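Gendale Rasar 2 Wall-Mount Basketball Shot Clock Pair

The Rasar 2 is a two-unit shot clock set for high school, college and recreation center basketball courts. Each set includes two displays, one handheld controller, one receiver module per display and mounting hardware for flat masonry or steel framing.

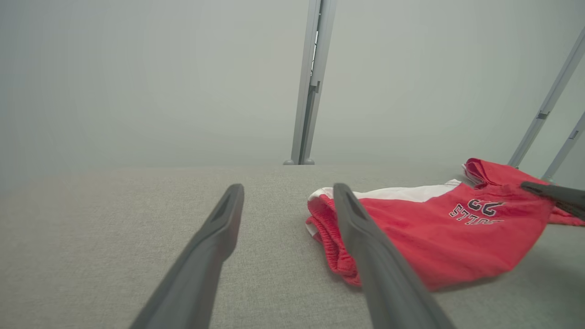
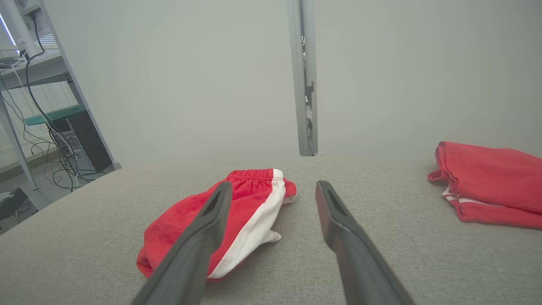 By Gebremichael | Product Desk | Updated 6/28/22

Display

Each unit shows two red LED digits for the shot clock and a smaller four-digit amber field for game time. Digits are readable from any seat in a gym of standard size and from both benches. Brightness is set at the controller in five steps. The level is stored when power is removed.

The amber field can be turned off for practice. When it is off, the shot clock digits keep their position and size.

Timing

Default reset values are 30 and 20 seconds. Either value can be changed to any whole number from 5 to 99. Tenths are shown during the last five seconds and can be disabled in the setup menu. At zero the horn sounds for one second and the perimeter light strip turns on. The strip stays lit until the operator resets the clock.

Horn volume has three settings. The horn on one display can be muted without affecting the other. Leagues differ on whether the shot clock horn must have a different tone from the game horn, so four tones are provided.

Controller

The handheld controller has separate buttons for start, stop, long reset and short reset. Both resets can be held down, and the clock restarts on release. A blank button clears the digits when less time remains in the period than on the shot clock.

The controller runs on its internal battery or from the supplied cord. A low battery warning appears on the controller screen only. It does not appear on the wall displays.

Connection to a game clock

The Rasar 2 can follow a Mistico scoreboard console through the data port on either display. With the cable in place, stopping the game clock also stops the shot clock. Consoles from other makers need the contact closure adapter, sold separately. Without a console, the set runs on its own and the amber field counts down from a value entered by the operator.

Specifications

Model: Rasar 2
Units per set: 2
Weight, each display: 362 oz
Power draw, each display: 174 W maximum
Housing: powder-coated aluminum, black
Face: polycarbonate, non-glare
Protective screen: optional
Part number, replacement controller: 3000

Installation

Mount displays above and behind the backboard or on the end wall. Each needs a grounded outlet within reach of its cord. Do not run the data cable in the same conduit as power. Ceiling-hung backboards require the Gendale bracket kit, which is not included.

Units built before February use the older receiver module and cannot be paired with the current controller. Check the label on the back of the housing before ordering a replacement.

Shipping and returns

Sets ship by freight on one pallet. Inspect both cartons before signing. Unmounted sets may be returned in the original cartons. Bracket kits and cut cable are final sale.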